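Visit report: Wodier assembly works, Kusside
19 January visit notes, circulated to the production engineering group
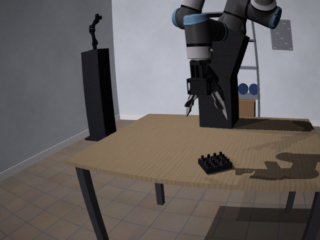 Simulation view of the pegboard cell: arm with open parallel gripper above the table, peg block in front.

Date of visit: January 19, 2026

The visit covered the sub-assembly hall and the planning office at Wodier's Kusside site. The purpose was to see how the pegboard work had been moved from hand benches to robot cells, and what the operators now do in a shift. Three of us attended. The paint line was closed to visitors and is not covered.

Background

Wodier builds connector housings for Kjærgaard, with the tooling supplied by Tilus. Until September all peg blocks were loaded and checked by hand at 22 benches. Six of these benches have since been replaced by robot cells. The remaining benches handle short runs and rework, and the site has no date for changing them.

Planning office

Every cell is laid out in simulation before any change is made on the floor. The model we were shown has a six-axis arm, a table with a wooden top on dark metal legs, and a black block with upright pegs in a regular grid. The room is modelled too, down to the floor tiles and skirting. Reach and finger clearance are checked here first. A layout change takes one shift to prepare in the model. On the old benches the same change was done by moving the fixtures and seeing who complained.

Two of the planners are former bench operators. They were given a training course by Tilus and kept their shift allowance for the first year. Both said the hard part was writing down things they used to do by feel, for example how far to back off when a peg binds. The present rule is to retract, turn the block and try again, with a stop after the third attempt.

Sub-assembly hall

One operator looks after three cells. The work consists of feeding blocks, clearing stops and taking samples to the gauge table. On the shift we saw, the log showed 709 blocks completed and 22 stops, most of them for a finger touching a neighbouring peg. Stops are cleared from a panel outside the guarding. Entry to a cell requires the key, which the operator carries.

Noise is lower than at the benches, where the hand presses are still in use. Walking distance is greater - the gauge table was placed for the old layout and is now at the wrong end of the hall. Operators raised this with us before we asked. Management are aware and intend to move it when the next pair of cells goes in.

Staffing

No posts were removed in the first stage, according to the site. Agency cover was reduced. Bench operators rotate into the cells every six weeks, and pay is the same for both jobs. Opinions differ. Those with wrist trouble prefer the cells. Others find the waiting between stops tiring and would sooner be at a bench, and one described the night shift as long.

Points to follow up

Obtain the stop categories used in the log, as ours do not separate finger contact from misfeeds.

Ask Tilus for the finger wear limits. The site changes pads on appearance.

Check whether our own planning staff could include operators on rotation. Wodier's arrangement is permanent, and the two planners have not worked a bench since they moved.

Confirm the gauge table position before copying any part of the hall layout.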